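About the Stoltness Institute

The Stoltness Institute is a nonpartisan research organization that studies how state legislatures write, amend and pass their budgets. Our main office is in Sketberg, a short walk from the statehouse, and we maintain a reading room in Urnedside that is open to the public during the legislative session.

The Institute began as a bill-tracking service for local newspapers. It now employs 12 full-time analysts and publishes fiscal notes on more than 600 bills each session. Our notes are provided free of charge to lawmakers, reporters and residents.

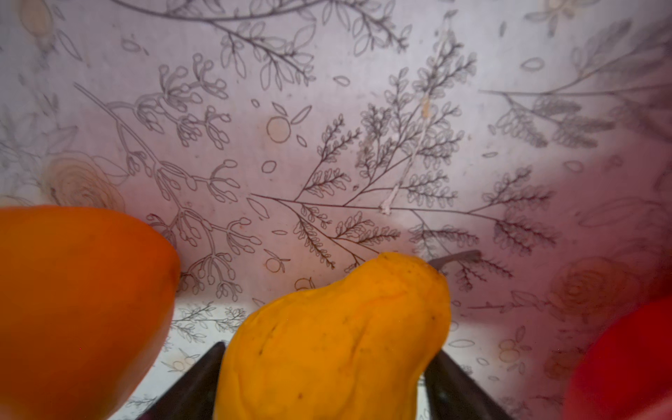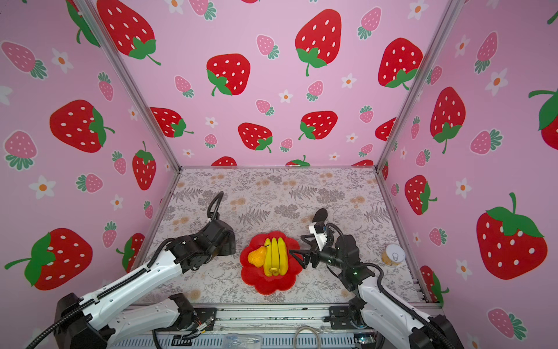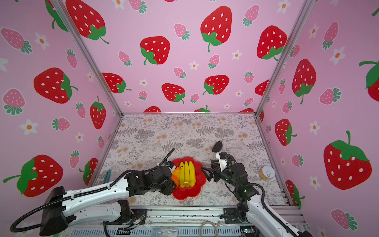 Pear-shaped fruit against a botanical print; two views of the patterned tabletop setting.

Our work is organized into two programs. The Budget Program follows spending bills from first filing to final vote. The Sánchez Program on Local Finance examines how state decisions affect counties, school districts and towns, and offers training to newly elected local officials each May.

The Institute does not endorse candidates or take positions on pending legislation. Funding comes from foundations, subscriptions to our data service and individual gifts. A full list of donors appears in each annual report.

Requests for testimony, data or speakers may be sent to the Sketberg office. The Urnedside reading room opens at 9 a.m. on days when either chamber is in session.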